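Teaching a robot to stop and look again

By Silvana Camargo

Shiny things are a pain. Ask anyone in the Girkwood lab. Glass, polished stone, lacquer, a waxed floor – a robot looks at a surface like that and sees objects twice, once where they are and once hanging upside down in a place that doesn't exist. Then it reaches for the wrong one.

Oisín Ó Dubhghaill has spent two years on this. Hates mirrors now, he says. Keeps one over his desk anyway.

His group's answer is called Skekel, and the idea is simple enough to explain on the stairs, where he explained it to me, walking fast. The robot makes its guess about where an object is. Before it moves the arm it shifts its head a little and guesses again. A real bowl stays put on the table when the view changes. A reflection slides. If the two guesses don't agree the robot throws them out and looks a third time. No new sensor, no extra camera. Just a second look.

"People do it without thinking," Ó Dubhghaill said. "You tilt your head at a shop window. We wrote down the tilt."

Writing it down took a while. The first version looked again at everything, all the time, and a job that should take seconds dragged on until the students went for coffee. Sheila Pickering fixed that. Her part of the code decides when a second look is worth the wait, and on a dull surface it mostly isn't. She trained it on 600 short recordings, made in apartments and offices with the lights up, down and off.

Then came the tests. 295 grasps, every one on a glossy surface, all household stuff. The old method missed 30 of them. With Skekel it was 11. Not zero, and Pickering is blunt about the ones that are left. Most happend in low light, where a reflection gets so faint and smeared that both guesses are bad in the same way, so they agree. Agreement was supposed to be the safe part.

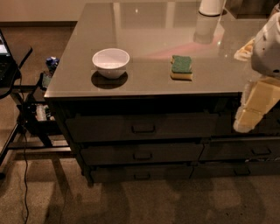

Which is why the group has gone back to dim rooms and dark furniture for the next round. Harder on the robot, harder on the people too. Long afternoons, bad light, the same few objects over and over. Malachy Moynihan runs most of these sessions and keeps the log by hand, in pencil. He likes sponges. They hold their shape, he says, and they don't break when dropped. Bowls worry him more, a smooth rim and a smooth table both at once.

Not everyone is sold. Fiachra Ó Súilleabháin, who builds grippers at Ploria, thinks touch will beat a second look in the end. Let the fingers find out what's there and back off if its nothing. Ó Dubhghaill doesn't really argue. He'd take both, if somebody paid for both.

The money he has now runs until January. Before then he wants the low light misses cut again and the code cleaned up enough to give away. Pickering wants a week off. The paper is written, more or less, and the two of them were still fighting over the title when I left.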